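Two Hands, Four Jaws, One Very Patient Sofa

Comparing grippers sounds like a desk job. It isn't. My arms still hurt.

The short version, for anyone skipping ahead: the Likby pair is lighter and closes faster, the Satel pair holds cloth better, and neither of them likes paper. Long version follows.

Both are hand-held. You squeeze, the jaws close, the camera on the tool records what the jaws are up to, and later somebody tries to get an arm to do the same. So the questions are pretty basic. Does it grab. Does it let go. Can you stand to hold it for an hour. Spec sheets are no help on that last one.

Santosh Jaiswal set the rules, and he set them on a Wednesday, with everyone already hungry. Same operators for both makes. 100 grabs each on soft stuff, 100 on thin stuff, for 200 a tool. A grab counts if the thing comes up and stays up for 2 seconds. No second tries. "If you have to think about it, it's a miss," he said, and wrote that on the sheet.

Soft stuff went to Satel, no contest. Blankets, throws, a sock. The V-shaped mouth swallows a fold and keeps it. Likby got the fold too but dropped it when the wrist turned — we saw this over and over, always the same turn, about when you'd start feeling good about it.

Thin stuff, ugh. A magazine lying flat beat both of them for most of the afternoon. You can get a corner if you come in low, and then you're bending the cover, which Santosh ruled a miss, then a hit, then a miss again. Final answer: miss. Likby came out slightly ahead here becuase the tip is narrower.

Weight matters more than I thought it would. Nearly 60 minutes in, my left hand was closing late and I was blaming the tool. Swapped hands, problem moved with me.
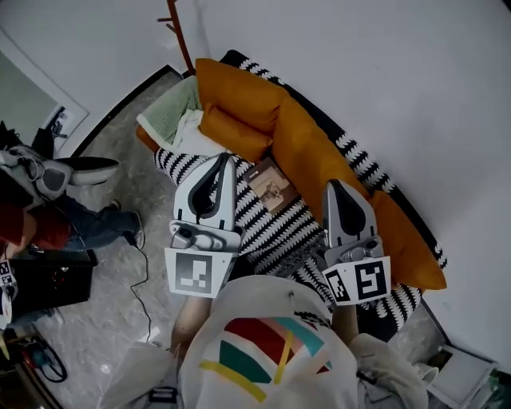
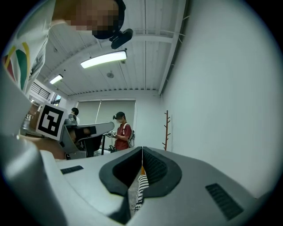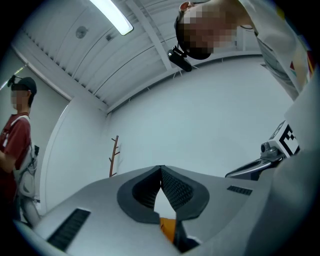

The marker question came up again at Jostirero, the lab that lent us the room, and they have opinions. Their line is that a tracking square should never end up hidden behind the other tool, and with two hands working over one seat that's hard to avoid. The square plates hanging under both grippers in the first shot are fine while you reach forward. Cross your wrists and one is gone. Jostirero wants them on longer brackets. Santosh says longer brackets hit the furniture. They are both right, and I don't have a fix.

Price, since people write in: Likby is cheaper, but you'll buy pads twice. Mishra makes a controller that reads from either one and it mostly just worked, apart from one restart and a cable I kept stepping on. I'd get the Satel for laundry and bedding, the Likby for everthing else. A round with kitchen stuff is planned for June, if my wrists agree.

Recent items
Mishra controller: first week notes
Wrist cameras or head cameras?
Reader letters: pads that peel
Cheap arms, tried on a wobbly desk

Contact the desk | Copyright, all rights reserved | Back to top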